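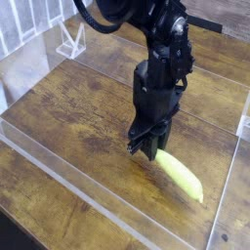
From: Lorraine Tomoana
To: Brundbridge Toy Library list
Subject: Re: what is it, then

Dell wrote:
> I'm doing the labels for the October boxes and I have a pale yellow
> thing with no name. Moynihan's old inventory says "banana." My
> daughter says corn. The box it came out of says Omwood Kitchen Set,
> 8 pieces, and I can find 7. Can someone please rule on this before
> Sunday? Also, do we still put cutlery in with the food?

Dell,

I have given this more of my evening than it deserved. From the side it's a banana. It has the curve, it has the color of one bought too early, and if you gave it to a two-year-old they would hold it to their ear and phone their grandmother.

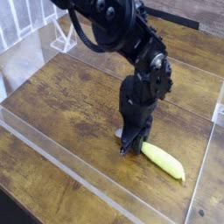

Then you look at the surface. Bananas are not bumpy, or I have been sold some very good ones all my life. Bumps say kernels to me, so I was ready to come down on your daughter's side and go to bed.

The spoon is what undid me. It has a proper shiny metal bowl, and the handle is the same pale yellow-green, thick and a bit bumpy, tapering to a round end. Put a hand over the bowl and you'd file it under vegetables.

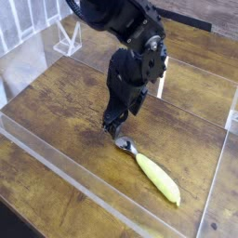 So before you print anything, please turn your mystery item over and check the other end. If there's a spoon on it, it's a spoon, and the missing eighth piece may have been sitting in the produce all along. The Liltstead branch had a fork listed as a carrot for 5 months and people kept borrowing it.

On cutlery: no, it goes in the blue box with the pans. We agreed this last spring and I have the emails, as you know I would. 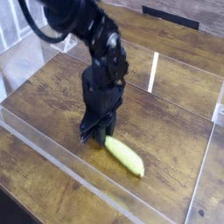 If it has no bowl and no prongs, my vote is corn, with "(banana)" after it in small letters to keep Moynihan happy. Whatever you choose, please change the inventory as well as the label. Last time we only did the label, and for 2 borrowing days the eggplant did not officially exist.

I still have the good label tape. Come and get it.

Lorraine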